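Print this page
E-mail this page

Responding to a Failed Close on an Automated Door

Flirnport Building Automation – Guidance for Site Staff
Issued 7th January

Purpose

This page sets out the steps to follow when a Lumenta door operator stops before the door is fully closed, reverses without an obvious cause, or reports a closed door that is in fact standing open. It applies to all powered doors at the Brollthorpe site, including those used by the Istari delivery robots.

The procedure was revised after a fault in July. A door on the ground floor reported "closed" to the robot controller while its leading edge was still clear of the frame. A delivery robot was given permission to pass on the other side, and its front bumper struck the door edge. No one was hurt. The inspection found that the edge seal had shifted out of its channel and was holding the door open, while the position sensor had drifted far enough to accept the reading as normal.

Before You Begin

Only staff who have completed the door operator course may carry out the steps below. You will need the isolation key, a lockout tag, a flashlight, a clean dry cloth and the door log. Remove loose gloves and tie back long sleeves. Tell the control desk which door you are working on and wait for the desk to confirm that robot traffic has been routed away from it.

Step 1. Isolate the operator

Turn the isolation key to OFF and remove it. Attach the lockout tag to the switch. Wait 90 seconds for the drive to discharge. The status light on the operator must be dark before anyone touches the door. If it is still lit after 90 seconds, stop and call the service line.

Step 2. Release the drive

Pull the manual release down until it clicks. The door should now move freely by hand. Do not force a door that resists – a jammed drive can let go suddenly and pull the door with it.

Step 3. Check the edge and the seal

Hold the door steady at its vertical edge with one hand and keep the other flat on the face. Move it slowly and stop well before it reaches the frame. Feel along the seal for raised sections, tears or grit. Press any raised section back into its channel with the fingertips, working from the top down. Do not use a screwdriver or other tool, as the sensing strip behind the seal is easily cut.
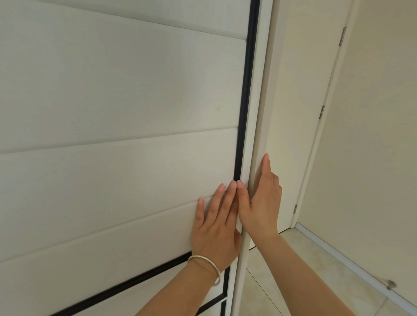

Does the operator still detect an obstruction while the drive is released?
The obstruction sensor has no effect in that condition. It can stop or reverse the door only when the drive is engaged and powered, so hands must be kept out of the closing gap at all times during manual checks.

If the seal will not stay in its channel, do not glue or tape it. Leave the operator isolated, mark the door as out of service in the log and ask for a replacement seal.

Step 4. Check the position sensor

Wipe the sensor face with the dry cloth. Bring the door to the fully closed position by hand and read the value on the sensor display. A correctly set sensor shows 100 when the door is closed. A lower value means that the sensor must be reset by a service technician. Site staff are not permitted to change the closed setting. In the July fault the setting had been lowered to clear a repeated alarm, and the door then passed its own checks for several weeks.

Step 5. Restore power and test

Push the manual release up until it clicks. Check that all persons are clear of the door, remove the lockout tag and turn the key to ON. The operator will run one slow learning cycle, during which the door must not be touched.

When the learning cycle is complete, run the following tests:

Full open and full close, five times, with no reversal.
Obstruction test with the foam test block at 440 millimeters above the floor. The door must reverse on contact.
Closed report. Ask the control desk to confirm that the reading on the robot controller matches the actual position of the door.

If any test fails, isolate the operator again and call the service line. Do not repeat a failed test in the hope of a pass.

Step 6. Return the door to robot traffic

Tell the control desk that the work is complete. The desk will send one robot through at reduced speed while a member of staff watches from at least two meters away. Normal traffic may resume after that pass.

Recording the Fault

Enter the door number, the sensor value found, the condition of the seal and the result of each test in the door log. A door that has failed to close more than 40 times in one month must be reported to the service line even if each fault cleared without assistance.

Print this page
E-mail this page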